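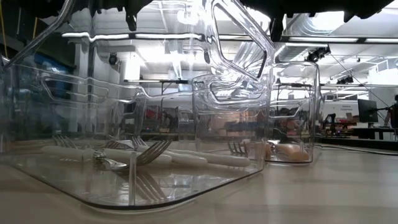 A colleague from the second bench wrote under my last entry that I should stop adjusting the grip force, because in his opinion the force was never the problem and the flange was turning. He also wrote that he had told me this already before the holidays. I do not remember it, but it can be true.

January, Zotana cell, started 08:40.

So today I did what the remark says and left the force alone. The state from yesterday: the gripper comes down over the caddy handle, closes, and in the first picks of the morning it is well centred. Later in the day the fingers close more and more to one side, and the caddy hangs a little twisted when it is lifted. With the cutlery inside, the weight moves and it becomes worse. I had written "soft pads?" in the margin and increased the force two times. The force is now back on the value from the sheet.

Cell stopped, air off, key in my pocket. I put a strip of tape across the joint between the arm flange and the adapter plate, made a pencil line over both parts and cut the tape along the joint with a blade. Then air on again, and I ran the handle cycle without the lift, only approach, close, open, retract. After 115 cycles the two halves of the pencil line did not meet any more. The difference is small, perhaps the thickness of the line itself, but it is there and it goes in the direction I expected from the twist. The colleague is right and I have written this also under his remark.

10:15. Took the gripper off. The adapter plate is the one from Hullside, made when we changed from the old tool. There are 4 screws and a locating pin. The screws were tight, all of them, and this is what confused me last week, when I checked them with the key and went away satisfied. The pin is the weak point. The hole in the plate is worn to an oval, one can feel it with the fingernail, and the pin itself is shiny on one side. So the screws hold the plate against the flange but the plate can still creep when the arm makes the fast turn to the drop position.

I do not have a new plate. I wrote to Hullside and asked for the same drawing with a hardened bush in the pin hole. They answered before lunch that the drawing still exists and that they want the old plate back to measure it. I will send it only when the new one is in my hand.

For now: the hole reamed to the next size, oversize pin from the Kołodziej box (third drawer, the label is falling off, please somebody print a new one). The pin goes in with a light push from the thumb. Faces cleaned with alcohol, one burr taken away with the stone. Screws with medium thread lock, tightened across, first half torque and then full torque according to the Femow sheet. Please do not use the long key here. The short one reaches everything if the cable is first taken out of its clip.

12:30, lunch, thread lock curing.

We use cookies to remember your settings and to count visits to this notebook. Accept all | Only necessary | Read more

13:20. Pads. While the gripper was on the bench I looked at the finger pads too. They are not bad, but the inner edge is polished from the handle. The handle is hard and glossy and it has thick ridges, so the contact is only along narrow lines and the rest of the pad does nothing. I turned the pads end to end, which gives us a fresh edge. There is one more set in the cupboard. Femow sells also a softer quality and I would like to try it on this handle, but only after the plate is solved, otherwise we change two things and learn nothing from either.

Tool centre point. After removing the gripper it must be taught again, and I did it with the pointed rod and the fixed tip as usual. First result bad, I had forgotten to remove the old offset from the tool table and the two were added. Second result good. The distance from flange to finger end went in as 77 mm longer than the bare adapter, and this agrees with the drawing. I wrote it on the inside of the cabinet door with the permanent marker.

14:10. Camera check. This part takes me always the longest. The caddy is completely clear, and the detection finds the handle mostly from the reflections on its edges. When the ceiling lights are on, the ridges give strong white lines and the result is stable. When somebody switches off the row of lights near the wall, the lines move and the found centre moves with them. I had suspected this as the reason for the twist, so I wanted to exclude it properly.

What I did: same caddy, same place on the table, arm parked, all lights on, and I noted the found centre again and again. Then with the wall row off. With all lights on the centre stays where it should. With the row off it jumps to the side, enough to be seen on the screen but always by the same amount, and it does not grow during the day. So it is a second, smaller fault. It cannot explain a twist which increases from morning to afternoon.

I have put a piece of tape over the switch of this row. If you need it dark for your own measurement, take the tape off, but put it back and write it here.

The cutlery is also a trouble for the detection, more than I thought. The forks and the knives with white handles lie flat on the base, and the glossy plastic gives a faint second copy of them. The tines appear double. The program for the handle should look only at the upper part and ignore everything near the base, but the limit was set for the older, lower tray. I raised the limit. Now the doubled tines are outside of the region and the confidence value does not jump when the forks are moved. The narrow clear box next to it stays also out of the region, I tested this by pushing it closer to the caddy and nothing changed.

15:05. First run with lift, slow speed, caddy loaded. Good. The caddy comes up straight as far as I can judge against the edge of the table. Then normal speed with the turn. I made a new tape and a new pencil line before this, and I stayed next to the stop button for the whole run.

16:20. After nearly 115 cycles the line is still one line. I looked with the magnifier and with the lamp from the side. I cannot promise that it holds for weeks, a reamed hole in a worn plate is a repair for the meantime.

Things which I noticed and did not do:

- The cable to the gripper rubs on the adapter corner when the wrist is fully turned. There is a light mark on the jacket, not deeper. Needs a sleeve or a rounder corner, and I have asked Hullside for the rounder corner.
- Fan in the controller cabinet is louder than in autumn. Filter mat is grey. We have no new mat.
- The backup on the Zotana drive was old. I made a new one after the tool point was taught, the folder has the name "after pin".
- The table moves a little when one leans on it. Please do not lean on it during teaching, this includes me.

Interval for the pencil line: I suggest to look at it every 7 days until the new plate comes, and to write only "line ok" or "line moved" here with the initials. If it has moved, stop the cell and do not tighten the screws, the thread lock is then broken and the pin must come out first.

To the colleague of the second bench: the reamer is back in its case. The box of pins I keep on my bench until the plate has arrived.

16:50, cell released for the evening run at reduced speed, wall lights on.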